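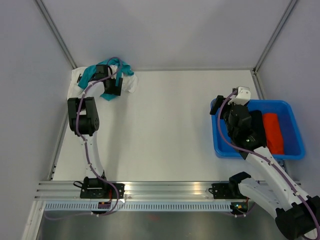 When will the bettongs go into Grelik?
May at the earliest, provided the fence is closed and the cameras stay clear of foxes and cats right up to release.

Grelik Reintroduction Working Group
Minutes, 10/10/2021

Chair: Archana Dhillon
Minutes: Ruby-Lee Dunstan
Quorum met. Started late, phone line trouble for those dialing in.

1. Previous minutes
Accepted. One fix: item on water points should read Greketti Creek, not Greketti Dam. There is no dam. RD to amend the web copy.

2. Fence
Saxena have finished the northern run and both corners. Still to do: creek crossing and the piece along the shire road. Whole enclosure is 612 hectares once closed. Archana walked the north side and is mostly happy, skirt pinned down properly, floppy top at the right overhang. Three spots where the skirt has lifted on rock. Saxena to come back with more pins, no charge.

Creek crossing is the hard bit. Hinged floodgate as drawn won't hold if the creek comes up with timber in it. Long discussion. Options were a heavier gate, or a sacrificial panel that lets go and gets rehung after. Group leaning to the panel but that means someone on site within a night of any decent flow, and a fox only needs the one night. Saxena to price both. Decision held over.

Gate on the shire road: double gate with a holding bay, agreed. Padlock keys to be signed for, no more leaving one under the brick.

3. Foxes and cats
No fox on camera inside since last meeting. Two cats, probably. Could be one cat twice, the photos are poor and both tabby. Cage traps going in along the Greketti side where the tracks are. Neighbours have been letterboxed about pets, one angry call, Archana dealt with it and the lady is fine now, wants to come to the release.

Baiting inside the fence stops well before any animals arrive. Outside baiting continues on the usual rounds. Signs need replacing on the stock route, sun has bleached them to nothing.

Question from the floor re rabbits. Rabbits are bad. Warrens on the sandy rise are active again after the rain and they will eat out everything the bettongs need. Ripping now or wait? Can't rip near the old sheoaks (roots, and the heritage survey isn't back). Agreed to fumigate by hand there, rip the rest.

4. Source animals
Application for the translocation permit is in. Been asked for more on genetics, ie why one source population and not a mix. Fair question. RD has drafted a reply saying we would start with a single source and top up from a second one later, numbers permitting. Some disagreement, a couple of members would sooner wait and do the mix at the start. Put to a vote, draft reply carried with 2 against. Both asked for this to be minuted.

Vet checks at source, then straight to soft release pens. Pens not built yet. Shade cloth donated, still looking for posts.

5. Monitoring
Drivov collars trialled on the captive animals. Battery life good, fit not so good, one bit of rubbing on the neck of a young male and the collar was taken off him. Drivov sending a narrower band. No collars on juveniles until that's sorted, all agreed.

Camera cards: 3916 images still to be tagged from the winter round. Mostly grass moving and kangaroos. Anyone with a spare evening please see Ruby-Lee for a login. Please read the tagging sheet first, last time we had echidnas down as "unknown, small".

Veg plots done except the ones on the western boundary, track too boggy for the ute.

6. Money
Grant instalment recieved. Fence is within budget if the creek crossing doesn't blow out. Collars are over. Suggestion to move some of the signage money across, not opposed, to be confirmed in writing with the funder before anyone spends it.

7. Traditional Owners
Site visit went well. Rangers want to be on the release and on the pen feeding roster, welcomed. They've also asked that the sandy rise be left off the public map. Agreed straight off. RD to redo the map.

8. Other business
School group wants a tour. After fence is closed, not before.
Quad bike has a slow leak, rear left. Pump is in the shed.
Somebody has borrowed the good spotlight, please bring it back.

Actions
Saxena: extra skirt pins; price both creek options
Archana: write to funder re signage money; chase heritage survey
Ruby-Lee: map, web copy, permit reply, camera logins
All: tagging

Next meeting when creek prices are in, date to be emailled. Closed in time for tea.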